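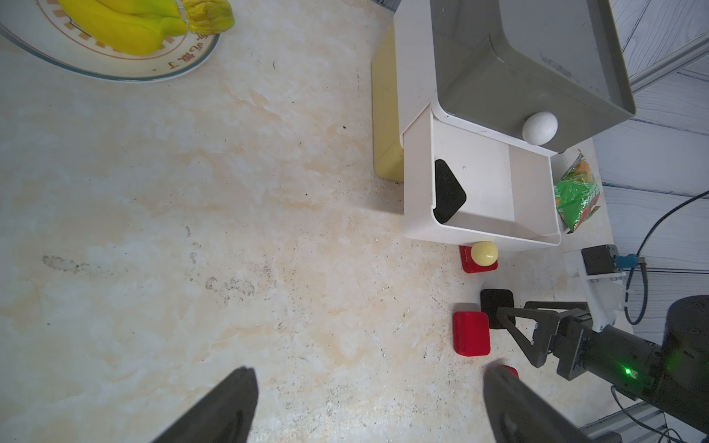

Madigan wrote in to say that a small set of drawers has never once made anyone tidier, it only gives the mess a front. I printed the comment out and I more or less agree with it, which is awkward for somebody putting up a gallery about sorting a tabletop.

The Morora method, if you missed it, promises a clear surface in 2 passes. First pass, everything small goes in a drawer. Second pass, whatever is left gets a "home." The booklet runs to 104 pages and I'd say nearly 100 of them are padding. Food gets half a paragraph.

A few notes to go with the picture at the top.

The drawer: open, with a black foam pad in it. I'm told a pad like that has a home now. Fine. Ask me again in December.

The bananas: on a plate with an orange-brown patterned border. Morora would like fruit kept in a closed bin. I would like Morora to try that with bananas.

The egg: white, up at the gray bin on top of the unit. The booklet has no chapter on eggs.

The snack bag: green, crumpled against the unit. Every method I've tried gives up at snacks.

The tabletop: marble pattern, with tan stains and dark specks. Patterned tops are sold as forgiving. I have doubts, having scrubbed at plenty of specks that were part of the design.

Next up is the Lallska system, which uses labels. It comes with 332 of them, and I own nowhere near that many kinds of thing.

Posted 9/12/25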